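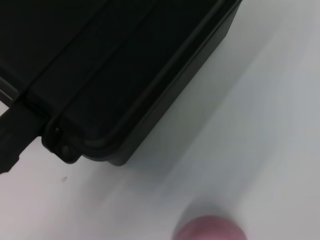

2025-02-12, bench notes, Radham shop

OK, tidying up. That's the chore I picked for the two-armed setup this week, and I picked it because I hate doing it myself. The job is as dull as it gets: a black hard case, a squishy pink thing, one white table. Pink thing goes in the case, lid comes down, done. My kid could do it at three (whether she would is another matter!).

I want this written up properly before I go home, mostly for the Prindbridge folks, who keep asking me when they can have a machine that clears a workbench at the end of a shift. Short answer: not this year. Longer answer below.

The numbers first. We have 557 recorded runs of put-away chores now, all kinds of objects, and 199 of those involve something with a lid. The plan we wrote back in August said 3,000 before we'd even talk about a floor trial, so, you know, we're getting there the way a glacier gets there.

What bugs me is that the part I figured would be hard is going OK, and the part I didn't think about at all is eating my afternoons. Soft stuff, for one. When you or I grab something squashy we don't think, we just close our hand until it feels right. With a parallel gripper you get two fingers and one direction of squeeze, and you'd better come down on the thing at a decent angle or you're just pushing it into the table. I've been fussing with the approach angle for ages and I still don't love it. Coming in from the right on a slant seems like the best bet, so that's what I'm sticking with for now.

Also moved the pickup spot to the right of the case so the right arm doesn't have to reach across. Should have done that on day one, ugh. 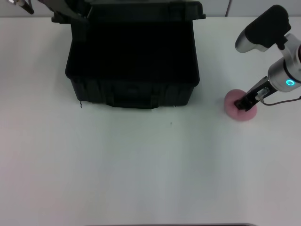 Lids

Lids are their own chore. I'd put good money on this being why there's no home robot packing anybody's suitcase. A lid swings, it has weight, it hides whatever is behind it, and once it's standing up it's one more thing for the other arm to bump into. The left arm gets lid duty in my current plan, and I want it to stay by the case the whole time so the right one can worry about the pink thing and nothing else.

Van der Merwe's shop does it the other way, by the way, one arm for everything, and I see the appeal. Fewer ways to crash. But you wait and wait. 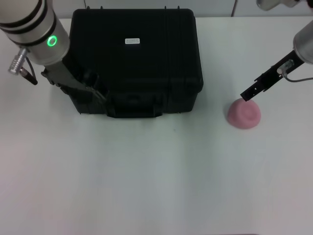

Case shut, left gripper over by its front corner, right one pointing down at the pink thing.

To do:
- tape marks for the case position, I keep eyeballing it
- wipe down the table, there are specks
- ask Skurkach if they want the lid runs separately
- try 10 in a row without me touching anything, and write down the result even if it's ugly

So can it do chores yet? A chore, sort of, on a clean table with me hovering next to it. I'm still putting away my own tools tonight.

3 comments · 4 shares

"Please do the tape marks. I tried to set up from your last notes and had to guess where the case went."

"Have you tried a softer fingertip? We glued foam pads on ours and the squashy stuff got a lot less annoying."

"Tell me when it does dishes."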